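All About Apples

An apple is a fruit that grows on a tree. In spring the tree has pink and white blossom. Bees visit the flowers, and by autumn each flower that was pollinated can become an apple.

Why are apples red?

The red colour is in the skin. Sunlight helps it to form, so a side that was shaded by leaves may stay yellow or green. Many apples are a mixture. Look for yellow near the dip at the top, where the stalk grows.
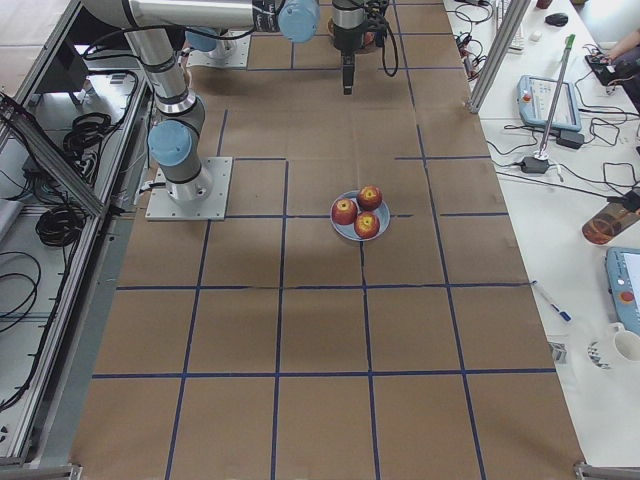

Shiela Yap wants to know if a yellow patch means the apple isn't ripe. It doesn't have to. Some kinds are still partly yellow when they are ready to eat.

Are all apples the same size?

No. Even apples from one tree can be big or small. If a branch has lots of fruit on it, the apples have to share the water and sugar, and they often stay small. Try sorting yours at home. Put some on a plate and one in a basket, then stand the smallest by itself and compare them.

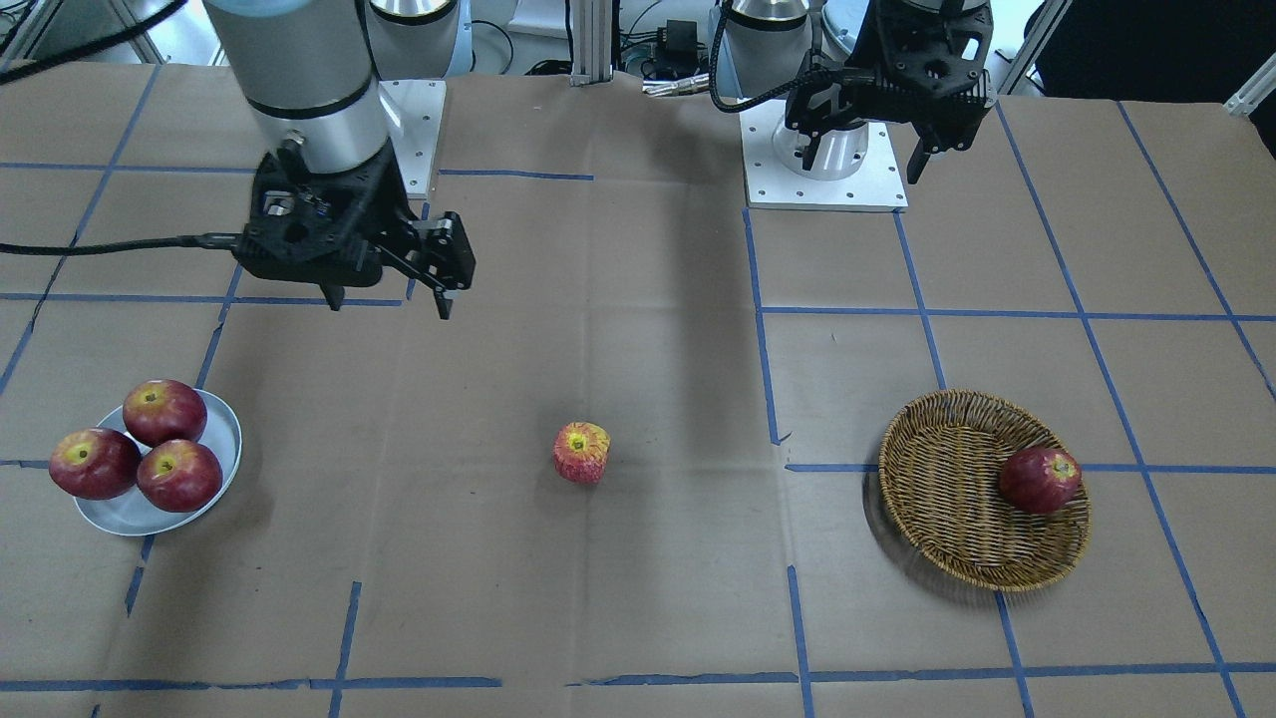 What is inside?

Cut an apple across the middle and you will find a star shape. The pips are in there. Ask a grown-up to help with the knife.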